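4. How the design teams were picked

I'll say a bit more about how Sterkby got from a long list of hopefuls to a shortlist, as I think the order of events matters more than most write-ups let on. The brief for the new hospital wing went out in February, and 19 practices replied (far more than the board had hoped for!). I read all of the entries over a very rainy fortnight, and I can tell you that 44 pages is a lot when half of them are about atriums.

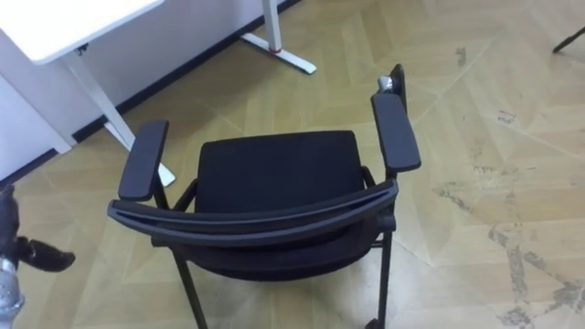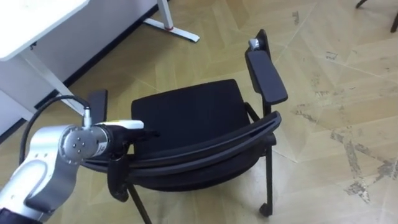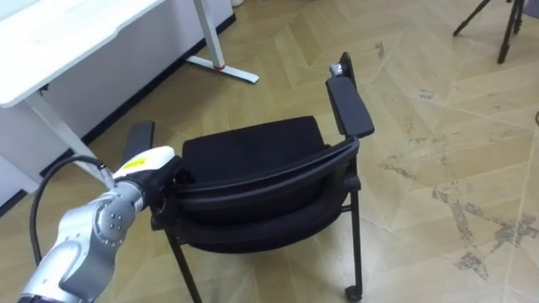
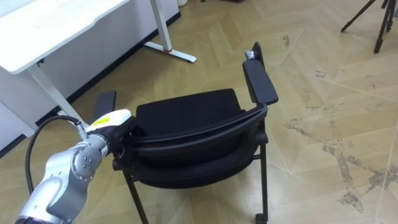

Figure 2. Office chair on a wood-look patterned floor.

The first cut was made on paper alone. Javport went through on its ward layouts, and Obi on keeping the old brick front, which the neighbours had been writing in about for months. Edard was the odd one – the drawings were thin, but Margit Lunde, who chaired the panel, liked the way they'd dealt with the ambulance route and argued for them all afternoon.

What I found harder to pin down was the public meeting on July 14, 2021. Over 80 people came, and the notes I was given cover only the first hour, so I've had to lean on my own interviews for the rest. Most of the people I spoke to remembered the parking row and hardly anything about the designs. I come back to the parking in section 5, where the scoring sheets are set against what was said on the night.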